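Bostolcombe to change packaging collection rules in July

Households in Bostolcombe will sort cartons and plastic containers into a single bin from July, under a revised collection schedule approved by the town council on Wednesday.

The change ends the separate carton collection, which has operated every second week. Under the new schedule, mixed packaging will be collected weekly on the eastern routes and every second week elsewhere. Paper and glass collections are not affected.

Hendrik Dewulf, who heads the town's waste services department, told the council that the separate carton round covered 136 streets and filled its truck to less than half of capacity on most runs. Combining the two rounds removes one vehicle from the schedule. The vehicle will be kept as a spare until its lease ends.

The department's guidance asks residents to empty containers and leave caps in place. Earlier guidance called for caps to be removed and placed in general waste. Loose caps fall through the first screen at the sorting plant and are lost with the fine material.
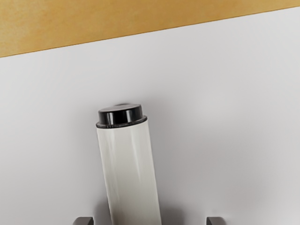

Sorting contract

Mixed packaging will be delivered to the Skonska plant, operated by Wouters under a contract that was extended last winter. The plant separates cartons from plastics with an optical sorter, followed by a manual check. Sem Goossens, operations manager at Wouters, said the line has run mixed loads from two neighboring districts without a change in the rejection rate.

Gate fees are set at $195 per ton for mixed packaging. Loads with a high share of food residue or general waste will be charged at the general waste rate, and the cost will be passed to the town. The council asked for a report on rejected loads after the first six months.

Council member Salamatu Nartey voted for the schedule but asked that apartment buildings be handled separately. Shared bins in larger buildings are often full before collection day, she said, and a combined bin will fill sooner. The department will place 70 additional bins at apartment sites before the change takes effect.
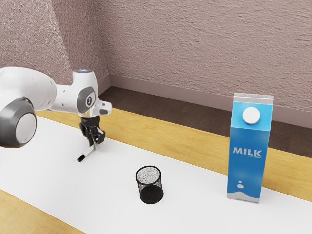 A milk carton on a table with a marker and a pen cup. Cartons will go in the mixed packaging bin from July.

Markers, pens and other small office items remain general waste. Batteries and printer cartridges can be taken to the Mastorik drop-off site, which is open until 6 p.m.

Printed schedules will be mailed to all addresses before the first combined collection.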